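Vumholm Adds Steel-Tip Dartboard and Matched Surround to Its Wenomik Range

Vumholm has expanded its Wenomik range of darts equipment with a new bristle dartboard and a matched surround, both for league, club and home use. The board carries model number 912 and replaces the previous Wenomik tournament board, which will be withdrawn once remaining stock has been sold. Shipments to dealers start in October.

The Wenomik 912 is a full-size steel-tip board made from compressed sisal. The scoring wires are a blade type with no staples on the playing surface. The bull ring is set directly into the sisal. Compared with the board it replaces, the wire has a narrower face and a steeper angle on both sides, so a dart landing on the wire has less metal to strike. Segment dimensions follow the standard layout and have not been changed.

The number ring is removable and held by spring clips. Players can rotate the board to move wear away from the 20 segment and then refit the ring in the correct position. A printed index on the rear of the board shows the recommended rotation steps. The rear panel is a moisture-resistant composite and accepts a standard center screw.
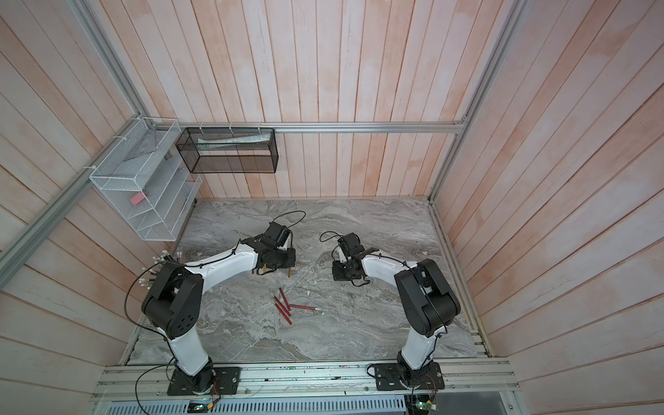
Before release, the board was placed with 61 clubs for a full winter season. Each club used it as its main match board and returned a short form at the end of every month covering bounce-outs, surface swelling, wire movement and ease of rotation. The completed forms led to two changes. The sisal is now packed at a slightly higher density in the outer third of the board, where clubs reported early softening around the doubles. The clips on the number ring were also lengthened after several clubs found the originals difficult to release by hand.

The matching surround, sold as the Wenomik Entili, is a one-piece ring in molded foam with a fabric face. It fits by friction and requires no fixings. The inner edge is cut with a shallow lip that sits behind the rim of the board and limits forward movement when the board is removed for rotation. The Entili is available in black, red, green and dark blue. The surround fits any full-size bristle board of standard diameter, including earlier Wenomik models.

A wall bracket is included with each board. It consists of a pressed steel plate with three adjustable feet, which are turned from the front to level the board and take up any play against the wall. Club buyers may order a heavier bracket intended for stands and portable frames.

Distribution will be handled by Medico, which already supplies the Wenomik barrel and flight lines. Medico currently serves 335 specialist dealers, of which 318 have confirmed that they will stock both the board and the surround from the first shipment. The remaining dealers will carry the board only. Orders placed directly by leagues and clubs will be accepted in cartons of four.

The Wenomik 912 is covered against manufacturing defects for one year of home use or six months of club use. The warranty covers wire separation, warping of the rear panel and failure of the ring clips. It does not cover normal surface wear, damage from burred points or boards that have been soaked or stored in damp conditions. Vumholm recommends that points be dressed regularly with a sharpening stone and that the board be kept away from direct heat.

Fitting instructions and a rotation chart are packed with every board. Dealer price lists, product photography and display material can be requested from the Medico trade desk.

About Vumholm

Vumholm designs and manufactures darts equipment, including boards, barrels, shafts, flights and cases. Its products are sold under the Wenomik name through specialist dealers and league suppliers.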